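3.2 Small things on a shared table

Round tables gather clutter in a way that desks do not, and we found this a delight to study! A low cardboard box often becomes the first piece of storage, long before anyone buys a tray. Figure 2 gives one such table, with a light blue folding phone stand, a clear phone case and a plush pig in the cut-down box. 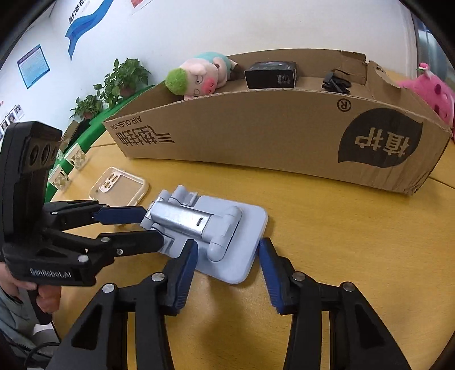
693 words in this section with its notes

Of the 170 tables in the Larnton set, the ones with an open box were the most fun to code. Soft toys spill past the cardboard — they sit beside it as readily as in it — and a charging cable tends to settle near them.

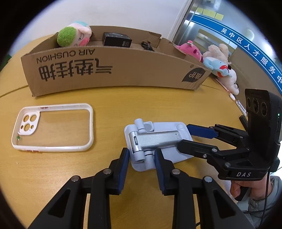

Obed Opoku objected that a box with a torn rim should count as packaging, and that calling it storage flatters it. We kept both codes, and the overlap became our favorite part of the analysis.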